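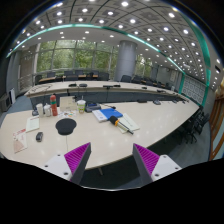

Project Report: Gathering Demonstrations for Table Clearing in Meeting Rooms
Submitted by Halima Kinyua and Naomi Mwakalinga, 15/07/2024

1. Purpose

The project set out to build a body of examples from which a learning system could be trained to tidy a meeting table. The work continued the Workano study completed in May, which had been limited to a single laboratory bench.

2. Method

All demonstrations were recorded with a hand-held gripper and a wide-angle camera. The operator approached one object, closed the fingers on it, moved it to an agreed position and released it. Each such movement was stored as one example.

Objects were left as they would be found in ordinary use. A table could hold bottles, cups with lids, papers, a folder, a microphone and a computer mouse, with cables lying between them. The glossy white table top reflected the ceiling lights, and these reflections were kept in the recordings so that the system would meet them in training.

3. Results

A total of 1223 examples were recorded, of which 104 were rejected on review. The most common fault was a release made before the object had come to rest. Papers lying under other objects also gave difficulty — the operators did not always agree on which item should be moved first — and a written rule was adopted: the uppermost object is always taken first.

4. Remaining work

The accepted examples have been entered in the Gustell archive under the project name Brarkiro. Roughly 100 of them still require labels for the start and end of the grasp. Halima Kinyua will complete the labels, and Naomi Mwakalinga will prepare the training files.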